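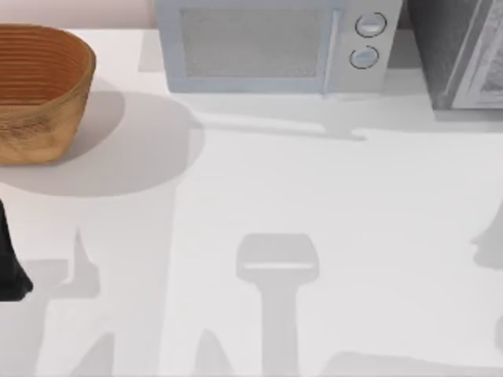 The simulated kitchen counter used in the household tasks unit, with basket and microwave at the rear.

Counter Tips for the Simulated Kitchen
Tritircombe College, Robotics Club
Student guidance, household tasks unit

These tips are issued to all members taking part in the household tasks unit. They apply to practice sessions in the computer room and to the assessed run in February. Members are asked to read them before booking a station. Questions should be put to Mared Owen, who supervises the unit.

Setting out the counter

Keep the working area at the front of the counter clear when a new layout is saved. Appliances and storage belong along the back. A layout that places a bowl or a board in the middle from the start leaves the arms little room to turn, and most of the collisions recorded last term came from layouts of this kind.

Leave a gap between neighbouring appliances. The gap need not be wide, but it must be visible from the working view. Two units set flush against each other are treated by the software as touching and will produce small jolts whenever either is moved.

Place baskets and other open containers at one side, with the opening uppermost. A basket with a raised rim should be approached from above. Members who bring the gripper in from the side tend to push the basket along the counter, and the run is then marked as a failed grasp even where the item is later recovered.

Do not fill the counter for the sake of realism. The assessors award no marks for decoration.

Reading the shadows

Many members find it hard to judge height in the simulated view. The shadows on the counter are the best help available. As the gripper comes down, its shadow and its fingers draw together; when the two meet, the fingers are at the surface. Practise this over bare counter before attempting to lift anything.

An arm may be largely out of view while its shadow still falls across the counter. Check the shadows before starting a movement with the other arm. In the two-arm exercises, the member driving the left arm should say aloud when it enters the shared area, and the member driving the right arm should wait for that call.

Shadows may be switched off in the settings menu to make an older computer run faster. This is permitted in practice. In the assessed run they are to be left on.

Working with the microwave and oven

Treat any appliance door as an item that needs its own space. Before opening a door, remove everything from the part of the counter it will sweep across. Open it with a slow, curved movement. A straight pull will lose the grip part of the way through.

Knobs are to be turned by the fingertips, with the wrist in line with the centre of the knob. Where two knobs are set one above the other, begin with the upper one, then lower the wrist and realign before attempting the second. Sliding directly from one to the other is the usual cause of a missed turn.

Nothing should be rested on top of an appliance in the middle of a task. Items left there are easily forgotten, and the end-of-task check counts them as misplaced.

Moving food and dishes

Lift first, travel second, lower third. Each stage should be complete before the next is begun. Members who have moved up from the Dodholm beginners' course will know this rule already, and it applies equally here.

Loaves and rolls are modelled as firm objects and will not squash. They will, however, slip if held at one end. Take hold near the middle and raise the item clear of the basket rim before moving sideways.

Plates are best slid to the front edge of the counter and gripped there. Cups should be held by the body. The handles in the present object library are thin, and the gripper closes through them.

Saving your work

Each station keeps up to 260 recorded attempts. Once that limit is reached, the oldest are removed without warning. Copy anything worth keeping to the shared folder at the end of the session, with your initials and the task name in the title.

Failed attempts should be kept too. The club holds more than 948 recordings at present, and the failed ones are used each year in the review class, where new members are asked to find the point at which the task went wrong.

Entries for the Nanayakkara Cup must be made from an unedited recording. Trimming the start or the end is treated as editing.

Care of the room

Hand controllers are to be wiped and returned to the rack with their cables loosely coiled. Please do not wind the cables around the controllers. Two sets were lost to broken leads last year and have only recently been replaced through the Sterkemeck equipment grant.

Drinks are not allowed at the stations. Chairs are to be pushed in, and screens switched off at the wall. The room closes at 5.30 pm, and members still working at 5.15 pm should save and log out.

A printed copy of these tips is kept beside the booking sheet.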